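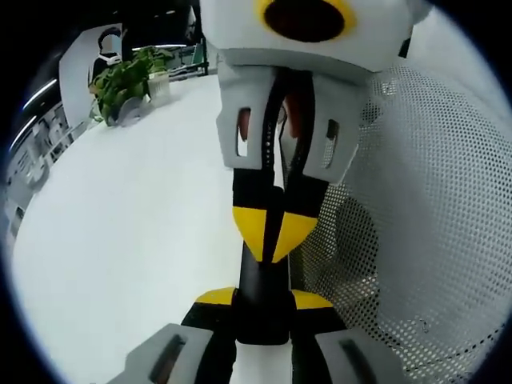
## Thread: White mesh on the work table, keep or replace?

**ktreloar** wrote:
I've been using a white perforated mesh next to my white table for sorting and small repairs. Small round holes, tight grid. It came with the Prestberg kit I bought in February. Screws under 2 mm drop into the holes and I have to dig them out with a pin. Is anyone using something else, or do I put a mat over it?

**benchleg** wrote:
Mat. I had the same trouble and cut a piece of felt to 290 x 312 mm. Took five minutes.

**Worport_Dan** wrote:
I wouldn't cover it. The holes are the only reason to own one. Dust and clippings fall through and you wipe underneath once a week. Put the screws in a dish.

**benchleg** wrote:
A dish is fine until you knock it over. Felt stays put.

**ktreloar** wrote:
I do have a dish. The problem is when I take something apart and the screws land wherever they land.

**oldwihongi** wrote:
Check how yours is cleaned before you put felt on it. I left a mat on mine all winter and the white went yellow everywhere except under the mat. Now it has a rectangle on it. Dish soap didn't help, neither did baking soda.

**Worport_Dan** wrote:
Mine is by a window and hasn't yellowed. Could be the plastic. Is yours metal or plastic?

**oldwihongi** wrote:
Plastic. Wihongi, the old style.

**pell_m** wrote:
I went the other way and got rid of the mesh. Plain white table, small tray with a lip. White on white is hard on the eyes though, and I lose anything silver. If I did it again I'd buy gray.

**ktreloar** wrote:
Good point on the color. I think I'll try felt in dark gray and take it off when I'm done for the day. Does it shed?

**benchleg** wrote:
The cheap kind does. Get the pressed kind, and run tape over it the first few times.

**ktreloar** wrote:
OK, ordering some tonight.
Kirsty Treloar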